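About us

Olletti started with a van, one extension lead and a phone that kept dying. We hire out tables, crockery and kitchen bits for events that aren't grand enough for the big hire firms. Village suppers, christenings, school fairs, the odd wedding in a field. Been going since 2 of us got fed up of driving an hour each way to collect thirty chairs and a tea urn.

We're based on the Jovholm estate, unit 17, behind the tyre place. Sat nav will send you to the front gate – ignore it, use the side road. Parking for vans, cars, one trailer at a push.

What we do

Trestle and round tables, benches, folding chairs. Plates, bowls, cups, mugs, cutlery in tens. Urns (small and large). Serving dishes. Cloths in white, cream and a green that's a bit darker than it looks on the website, sorry, we keep meaning to redo that photo. Delivery within 30 miles, further if you ask nicely and aren't in a rush. Collection is always free.

No minimum order. People ask this every week so it's going near the top. If you want six mugs and a bench, you can have six mugs and a bench.

We don't do marquees. We don't do generators any more either. For marquees try Ferrand, over the bridge, we've worked alongside them plenty of times and they turn up when they say.

Where the stock comes from

Bit of everything. Some bought new, a lot bought from cafes and canteens closing down. The biggest lot came out of the old Osow works canteen, which is why half our side plates have a blue line round them and the other half don't. They're the same size, they stack together, and we'll try to send you all one sort if you tell us it matters. At the last stock take we had 2,874 pieces on the shelves, teaspoons not included as teaspoons are a law unto themselves.
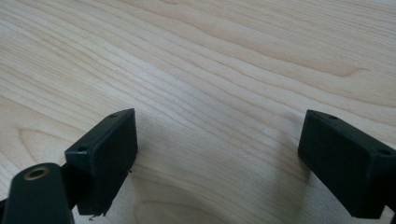
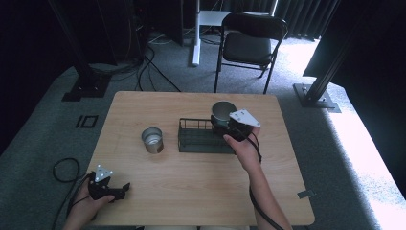
Pale wood tabletop in both, metal cup, mug and green wire rack in the second.

Breakages: we charge cost price for what's broken or missing and nothing on top. Chips count as broken, scratches don't. Please don't hide the broken ones in the middle of the crate, we do look.

Washing up is included in the price for crockery. Scrape the plates, put them back in the crates, done. Cloths come back dirty too, just shake the crumbs out and let them dry first if they're wet. Candle wax is the one thing we'll ring you about.

How we've changed

November 2020 was our quietest month ever, as you'd expect. No parties, no suppers, everything in crates. We used the time to repaint the unit, sort the cutlery properly and put in the long shelving down the back wall. Also started the household hire, which was meant to be a stopgap and has stuck – people between houses, students, anyone with family coming to stay and not enough plates. You can have a basic kitchen box by the week or the month. Pans, plates, mugs, a tin opener that works.

Getting in touch

Email is best, we answer in the evenings. Phone is fine but if we're loading we won't hear it, so leave a message with your date and a rough number of guests. Deposits by bank transfer or card, cash if you're collecting. March is when the summer weekends start to go, so get your date in before then if its a big one. You can change the numbers later, up to a week before.

Unit is open mornings for collections and returns, afternoons we're usualy out on the road. Ring the bell at the side, not the front. The front one belongs to the tyre place.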